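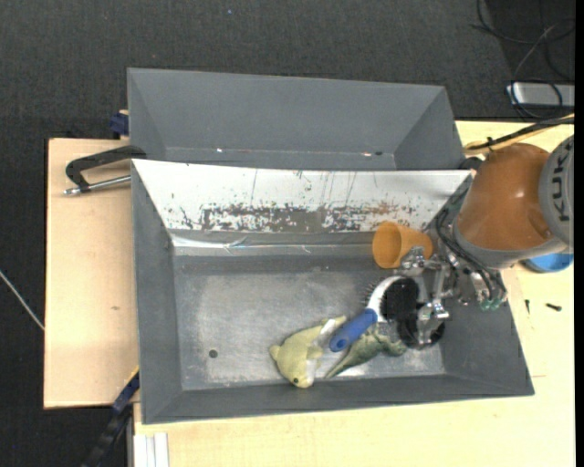
The first thing I noticed at Parton was the sound, or how little of it there was. I'd come in October expecting the clatter I remember from my own summer in a returns warehouse, back when I was nineteen and my whole job was opening boxes, guessing what was in them and flinging things down the right chute. (I was terrible at it. I once sent a blender to swimwear.) What I got was a radio playing oldies and a robot arm picking through a gray bin.

Parton handles returns for online stores, mostly toys, kitchen stuff and bathroom odds and ends. The people who work here call it the jumble. A drinking cup, a hairbrush and a couple of toy animals can all turn up in the same bin, and somebody has to decide what each one is and where it goes next. For years that somebody stood at a table for a full shift, reaching in and reaching out. Now the arm does part of the reaching, over on a test bench in the back that everyone calls Finley. I asked three different people why Finley and got three different shrugs.

The software comes from a small outfit called Urkier, and it's a lot fussier than I'd imagined. Big square boxes were handled years ago, by machines that look more like vending equipment. Jumble is hard. A brush lying on top of a toy is two things to you and me, no thinking required, but for a machine that's a real question – where does one stop and the other start, and which one comes out first? I stood there rooting for it like it was a ballgame.

So what happens to the people? I asked everybody, and I got a messier answer than the one in the company newsletter. The sorters I ate lunch with were glad about their wrists. One woman told me she used to sleep in a brace on both sides, and that since she moved over to inspection she's down to wearing one on bad nights. She also told me inspection is lonelier. At the old tables you faced somebody all day and heard about their kids and their transmission trouble. Inspection is a screen and a stool, with a tray of whatever the arm couldn't make up its mind about.

Pay came up too, naturally. Inspection pays more, but there are fewer inspection spots than there were sorting spots, and you have to pass a course to get one. Parton says it hasn't laid anyone off over the bench. The sorters say that's true, and they also say that when people quit, the jobs quit with them. I heard both versions within an hour, from folks who were perfectly friendly with each other.

The one who surprised me most was a former sorter who now spends her shift loading bins for the tests. She picks the objects and tumbles them in, and she takes a wicked pleasure in making it hard. Slippery things, floppy things, anything with a tail! She keeps a log of every trial, 2,254 of them by the time I visited, and the engineers come to her desk to read it. She'd never had an engineer come to her desk before. She'd never had a desk.

If things go to plan, a second bench goes into the Vaněk building across the parking lot, and the 7 a.m. crew will be the first to work beside it. They've asked for their tables to be set facing each other, close enough to talk. Last I heard, the floor plan was still being argued over.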